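3.2 Small lidded containers on shared tables

We turn now to the part of the study that gave us the most pleasure and, we should admit, the most trouble, which was the question of what people do with the little lidded containers that gather on worktables. Everybody who has shared a table with other people knows the sort of thing we mean. It might hold paper clips or tea bags or cotton swabs, or it might hold yesterday's pencil shavings, and the person who put it there is quite often the only one who could tell you which. In the Lavville survey, described in Section 2, we had asked only about shelves and drawers, and it was the written comments at the bottom of the form (a good many of them from the Dullham site) that sent us back to look at tabletops. Of the 675 forms returned, over a third mentioned a small box, tin, pot or bin by way of complaint or affection, without our having asked a thing about them.

For the tabletop part we kept the Pascual grouping of household containers, which sorts them first by how they close and only after that by size and shape. Some readers may find this a backward way to go about it. Our own feeling, after many afternoons spent opening and shutting things, is that the lid matters a great deal more to daily use than the body does. A person will put up with a pot that is a little too small for years on end, but a lid that sticks, or slides off, or needs two hands when one of them is already full, soon sends the whole thing to the back of a cupboard. We collected 26 containers to begin with and set aside the ones that would not stand up by themselves or whose lids had gone missing, and that left us with 17, all of them small enough to lift with one hand.

Choosing the table took longer than we had planned. We had first thought of using a kitchen table with a good deal of wear on it, for the sake of homeliness, but a pale container on a busy wood grain is surprisingly hard to judge for position, and our early notes are full of remarks like "a bit left of the knot" that meant nothing to us a week later. White tables were the better choice. Two of them together gave plenty of room, and a pale container still shows up nicely against a white top, thanks to the shadow it throws. We left the tops bare, with no mat or marked spot, and asked that each container be set down wherever it seemed natural to set it. Most people, when left to themselves, put a small lidded bin a comfortable reach in from the edge, with some open table on every side of it, and this held true in both the March sessions and the later ones.

A word should be said about shape, for it came up again and again in conversation. Squat containers, by which we mean those whose height and width are much the same, were liked by nearly everyone. They were described to us as "friendly," "steady," and in one case "like a little bread roll," and we found it hard to disagree! Their rounded sides do make them somewhat awkward to line up in a row, and people who keep a very orderly desk told us so at some length. The lid of such a container tends to take up most of what one sees from a standing position, so that a slightly different shine or shade between lid and body, hardly worth mentioning in a catalog, becomes the main thing by which a person recognizes it from across the room.

We scored each container on the Zodance tidiness sheet, a plain one-page form with 14 lines, filled in once from a chair and once standing. The two scores seldom matched. Seen from a chair, a container is mostly body and seam; seen from above, it is mostly lid, and any small mark or tab on the lid draws the eye right away. Figure 4 shows one of the cream-colored pieces on the white tables, which may help the reader picture the scale of the thing and how much bare surface was left near it.
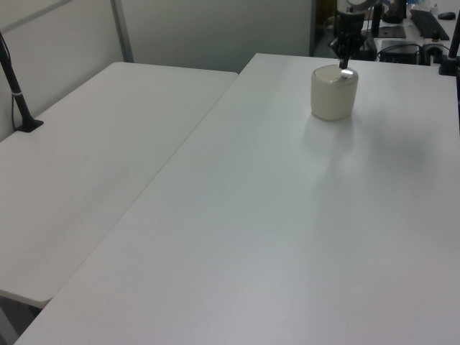
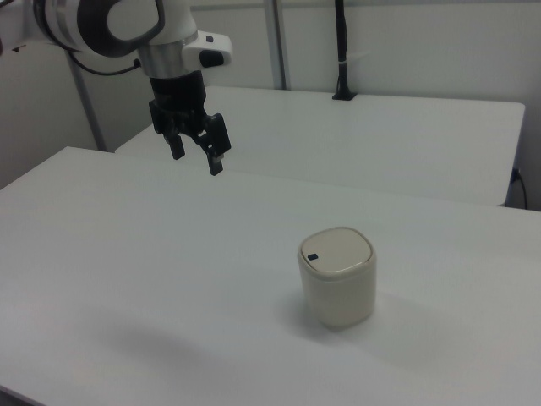 Figure 4. Small off-white lidded container standing on a white table, with a second white table alongside or behind. First view: contact at the center of the lid. Second view: lid untouched, with the small dark tab near its front edge.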